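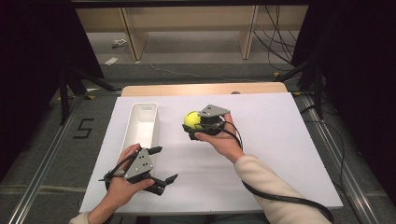 Ball-to-bin task, both grippers in hand. Right gripper closed on the ball, left gripper open beside the bin.

Home | Club guides | Build logs | Kit list | Contact

Recording the ball-to-bin task with hand-held grippers

Written by Jytte Holst for the Skellell student robotics club. Last revised April 17, 2021.

This guide covers one complete recording session for the ball-to-bin task, from laying out the table to copying the files. It assumes you have already done the Pristberg induction and can start the logging program without help. If you have not, do that first. The grippers are not difficult to use but the cables are easy to damage.

The task itself is short. A tennis ball starts on one part of the table and an open bin stands on another. The operator picks up the ball with one gripper, moves it across and releases it into the bin. The second gripper steadies the bin if needed, and otherwise stays clear. Each run of this is called an episode. A normal session is 42 episodes, in blocks of seven.

What you need

- the pair of hand-held grippers, with cables
- one tennis ball
- the white rectangular bin
- the white tabletop, wiped clean
- the session laptop, charged, with the Koltevach logger installed
- a printed copy of the start position sheet
- long sleeves, plain, with no pattern or logo

Step 1. Set the table

Put the white top on the work area and push it square to the far edge. Check that it does not rock. If it does, move it before anything else is placed, as later shifts will spoil the positions in the log.

Place the bin lengthwise on the left half, with the cutout handle at the far end. Put the ball on the start position given for the first episode. Leave clear white surface between the ball and the bin. The ball should never start in contact with the bin, even in the close positions on the second page of the sheet.

Take everything else off the table. Pens and rolls of tape are the usual offenders.

Step 2. Route the cables

The cable from the right gripper should run back along the forearm and drop off the near right side of the table. Let the left cable loop behind the hand and then fall away on its own side. Neither cable should cross the white surface in front of the fingers.

Move both arms through the full reach of the task before you plug in at the laptop end. If a cable goes tight at any point, give it more slack and try again. A tight cable pulls on the connector and also changes how you move, and both faults show in the data. In September we lost most of a session to a connector that had worked halfway out.

Step 3. Hold the grippers

Pick up each gripper with the flat grey plate on top. Keep the plate roughly level when you are at rest. Your wrist will tilt during the pick and that is expected, but return to level between episodes.

Open and close both grippers fully, three times each, while watching the finger width values on the laptop. The open value should be the same each time to within a small amount. If it drifts, close the logger, unplug that gripper, plug it back in and repeat the check. Do not carry on with a drifting gripper and plan to correct it later — there is no reliable way to do so.

Step 4. Record an episode

1. Hold both grippers open above the table, clear of the ball and the bin.
2. Press the foot switch. Wait for the tone.
3. Move the right gripper to the ball. Approach from the side, with the fingers either side of the widest part.
4. Close until the ball is held. Do not squeeze further. The ball deforms, and the width value then reads less than it should.
5. Lift, move across and stop above the bin.
6. Open the fingers and let the ball drop.
7. Return to the starting pose and press the foot switch again.

Work at a steady, moderate speed. An episode that takes a little longer than usual is fine. One with a pause in the middle, where the operator stops to think, should be marked for review.

Keep the left gripper open unless you are using it on the bin. If the bin does slide, close the left fingers on the near wall, hold it still and finish the episode as normal. Mark it "two-handed" in the notes column.

Step 5. Reset

Retrieve the ball by hand, with that gripper set down, and place it on the next start position. Check the bin against the sheet as well. It tends to creep a few millimetres each time the ball lands.

After each block of seven, put both grippers down and rest your hands. Swap operators after the third block if there are two of you. Write the change of operator in the notes, as the analysis script separates them.

Step 6. Check and copy

Before leaving, open the first and last episode of each block in the viewer and confirm three things: the ball is visible at the start, both width traces are present, and the episode ends with the fingers open. Then copy the session folder to the club drive. The archive held 531 episodes of this task at the last count, and almost 16 of those had to be thrown out for a missing width trace, so please do the check.

Common faults

Ball rolls away on approach. One finger is touching before the other. Line up the gripper before you come down to the height of the ball.

No tone after pressing the switch. The logger is still writing the previous episode. Wait, then press once. Pressing again will start and stop a blank episode.

Width trace flat at zero. Connector loose, almost always at the gripper end. Stop the block, reseat it and repeat the check in Step 3.

Ball lands on the rim and bounces out. Keep the episode and mark it "miss". Misses are used in the Tatlı comparison set and should not be deleted — only the episodes with bad data are removed.

Related guides

Wiping and storing the grippers
Start position sheets: how they are made
Using the Koltevach logger with two operators
The Tatlı comparison set: labels and folder names
Pristberg induction notes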